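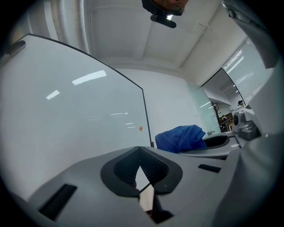

A whiteboard and a blue cloth, recorded by the camera of a hand-held Trinport gripper.

Binero opens Trinport demonstration kit to outside teams, starting with surface cleaning

CURNHOLM, September 30, 2025 – Binero, a developer of teaching tools for robot arms, announced today that its Trinport hand-held gripper kit is available to customers and research groups outside the company. With the kit, a person can show a task with both hands, at the place where the task is normally done, and the recording is used to train a robot policy for the same work.

The first task package released with Trinport is surface cleaning with a cloth. It covers picking up a cloth, passing it from one gripper to the other, wiping a flat upright surface such as a whiteboard or a glass panel, and putting the cloth back. The package contains 257 recorded demonstrations, all made by people holding the grippers in their hands, and all made in the Binero offices in Curnholm.

"Cleaning looks like an easy task until one tries to write it as a program," said Byung-chul Myung, head of demonstration data at Binero. "The cloth has a new shape every time it is put down. A person does not think about this, the hand finds a good place to hold it. We want to record this decision of the hand, and for this the person must be free to work in a natural way."

A Trinport kit has two grippers, left and right, each with its own camera. The operator closes the fingers with the hand, in the same way as one uses a pair of tongs. The position of each gripper in the room is calculated after the session, so it is possible to record in an ordinary office without preparing the room. The fingers of the hand-held unit have the same shape as those delivered for the robot arm. Because of this, the camera on the arm later sees the object between the fingers in nearly the same way as the operator's unit saw it.

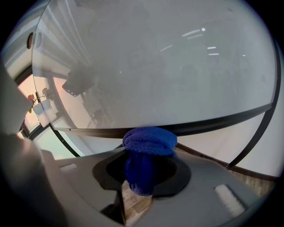
Gripper camera view: a blue knitted cloth at the lower edge of a glass surface.

Shiny surfaces were chosen for the first package on purpose. Whiteboards and glass reflect the lamps on the ceiling, and a policy trained only with dull surfaces can be confused by these reflections. In the Binero sessions the operators worked at different times of the day, with the room lights on, and they were asked to change the height and the direction of their wiping from one demonstration to the next. They were also asked to drop the cloth on the table without arranging it, so that the start position is never prepared.

Each demonstration in the package is 90 seconds long or shorter. Demonstrations where the operator lost the cloth and picked it up again were kept and marked with a label. Myung explained that these recordings are of special value for training. "If the robot sees only perfect work, it does not know what to do after a mistake," he said. "In the beginning we deleted such recordings. After we stopped deleting them, the arm began to recover from a bad grasp in our tests, and our engineers now ask me for more of them."

From the demonstration to the robot

Recordings from the hand-held grippers are processed by Do, the software that Binero supplies with every kit. Do joins the video of the two grippers, calculates the movement of each one, and removes the parts where the operator is waiting or talking. A session is normally ready for training on the following morning. The operator can look through the demonstrations in a web browser and reject single ones before they go further. 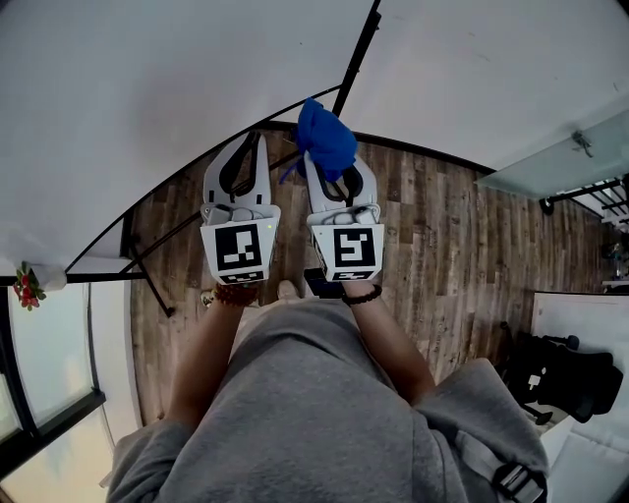 Two-handed work receives particular attention in this release. A cloth must often be opened or turned before it can be used, and one gripper alone can do this only slowly. In Do, the time line of both hands is shown together, and a reviewer can mark the moment of the handover. The company found that operators need a short practice before their handovers become regular, and a training guide of 3 pages is included in the kit for this reason. The guide also gives advice on the posture of the arms, as sessions can be tiring for persons who are new to this work.

Teams that already use remote control for teaching their robots can continue to do so. Do accepts recordings made by remote control of a robot arm, and it is possible to mix them with hand-held recordings in one training set. Binero recommends the remote control for tasks where the force of the robot must be limited with great care, and the hand-held grippers for tasks where speed and a large variety of places are more important.

Limits of the first release

The surface cleaning package is intended for dry wiping indoors. Wet cleaning, sprays, and work on ladders are not included. The package should be seen as a starting point, and a customer should add demonstrations from the customer's own rooms before a robot is used there. Binero does not claim that a robot trained with the package alone will clean every board or window – the size of the surface, the type of the cloth and the reach of the arm all have influence on the result.

A second package, for folding of small towels and cloths, is planned for January. Binero intends to enlarge the two packages together to 1000 demonstrations, and will invite customers to contribute their own recordings if they wish. Contributed recordings will be checked for faces and for readable documents before they are shared with other users.

Availability

Trinport kits can be ordered from today. Every kit includes the left and right grippers, two sets of spare finger pads, a carrying case, the training guide, and one license for Do. The surface cleaning package can be downloaded by all kit owners without additional cost. Universities may request a kit on loan for one semester.

About Binero

Binero develops hand-held grippers and software for teaching robots by demonstration. The company is located in Curnholm, where its design, assembly and data recording are done under one roof.

Press contact: Binero press office, Curnholm. Sample recordings and interviews with Byung-chul Myung are available on request.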